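Two Jaws or Three Pads? Comparing Finger Shapes on a Two-Arm Table Setup

Project report, Practical Robotics course
Noboru Koyama
Submitted September 3, 2024

1. What I wanted to find out

When I signed up for the Marikar bench in July I had a pretty simple question: how much does the shape of a gripper finger matter when the objects are small, smooth and all different? Our lab has a pair of identical arms that share one table, and everyone before me had used them with the stock fingers. I had a 3D printer, a bag of rubber sheet and a whole summer. So I designed a second finger set, which I called Clunum (it was the name of the folder and it stuck), and ran the two sets against each other on the same tasks.

I should say up front that I had never programmed two arms at once before. A lot of what I learned is about that, and I've put it in section 4.

2. The finger sets

The stock set is the angular jaw that comes with the arm. It is stiff, closes fast and has a narrow tip, so it can get in beside a wall or under a rim. The contact patch is small, though, and on anything curved you get more or less a line of contact.

The Clunum set has a wider pad with a shallow hollow in it, lined with 2 mm rubber. I printed four versions. The first two cracked at the screw holes, the third was too thick to fit into the tray compartments, and the fourth is the one I tested. It adds a little weight at the wrist, so I had to turn down the top speed of the wrist joint for both sets to keep things fair.

3. Method

Each trial was a pick, a lift, a hold and a place. The controller was the same for both sets: I recorded the arm positions by hand guiding, cleaned up the path in the Ratamard editor, and played it back with a small random shift in the starting position of the object. A trial counted as good if the object was still in the fingers after the hold and ended up inside the target area. If it landed there after slipping, I marked it as a slip. I ran 1,114 trials in total, split evenly between the two sets.

I picked the test objects because they are annoying in different ways. An egg shape rolls, a tube squashes, and a thin disc in a tray gives you almost nothing to grab. The tray also gives the arm something to bump into, and I wanted that in the test too.

I swapped the fingers after every block of 14 trials, which was slow, but it meant that a warm motor or a drifting zero point would hit both sets the same way. Re-zeroing took some 6 minutes each time. By the end I could do it half asleep.

4. Working with two arms

This was the fun part! My first plan was to run one arm and park the other. Then my supervisor at Nandberg pointed out that I could give each arm its own half of the job, and the trials would go nearly twice as fast. That worked once I had sorted out who was allowed in the middle. I wrote a very plain lock: an arm has to ask for the center zone before it moves in, and it gives the zone back when its wrist is clear. Before the lock I had two collisions, both gentle, both my fault.

Cables were the other surprise. The cable to each gripper needs a big enough loop that the wrist can turn all the way, but if the loop is too big it swings and tugs on the wrist at the end of a fast move. I spent most of a week moving clips back and forth until the tug was gone from my force readings.

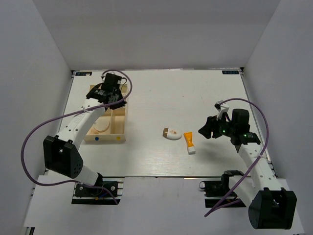
Figure 1. Left arm over the wooden tray, right arm near the egg-shaped object and the orange tube.

5. Results

The egg went clearly to Clunum. The hollow pad let it settle, and slips during the hold became rare. With the stock jaw it liked to pivot, especially when the random shift put the grip off center.

On the tube it was close to a draw. The stock tip was a bit better at the crimped end and the wide pad was better near the cap. I had expected the rubber to win easily, so I repeated those blocks and got the same thing again.

The disc was the other way around. The stock jaw could get its tip under the edge when the disc was tilted, and my fat pads mostly pushed it along the bottom of the tray. I laughed the first time and was less amused later.

6. What I would change

The obvious next step is a pad with a thin lip at the tip, and I already have a sketch. I'd also like to log motor current during the hold, so I can see a slip starting before the object moves. The position files and the finger drawings are in the Marikar bench folder, versions one to four, including the cracked ones.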